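3.2 Workbench surfaces and daylight

The second part of the survey dealt with the furniture used in small repair and joinery shops. Owners were asked what their benches were made of, how old they were, and how the tops were kept up. Wood was the most common answer in both towns.

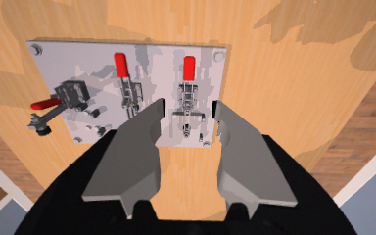
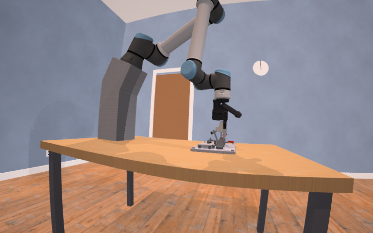
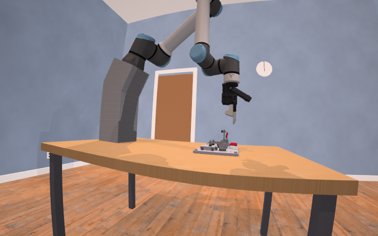
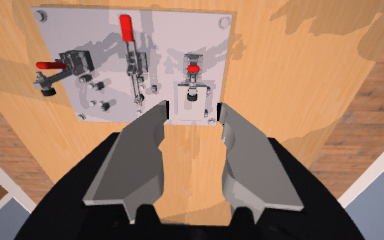

Figure 4. Wooden tabletop, simulated views.

Flarano, September

Replies came from 37 shops, most of them in Flarano and the rest in Guerra. Fidelina Alvarado visited the Guerra shops in the morning, when the owners had time to talk. The Flarano shops answered by mail.

Oil was the usual finish. Shops that used wax said it made glue easier to scrape off but left the top slippery. Four shops used no finish at all and sanded the top once a year. One owner in Guerra had turned his top over after the first side wore out and was still using it.

Light was a more common complaint than wear. Benches set under a side window were well lit until noon and then fell into shade, and several owners had moved theirs at least once. The lamps they bought to make up for it were mostly too small. We asked for a reading at the middle of the bench and took 300 lux as the lowest acceptable level. The older Guerra shops did worst on this measure.

Bench height is treated in Section 3.3. The Testwood questionnaire did not ask for it, so those answers come from the Guerra visits only.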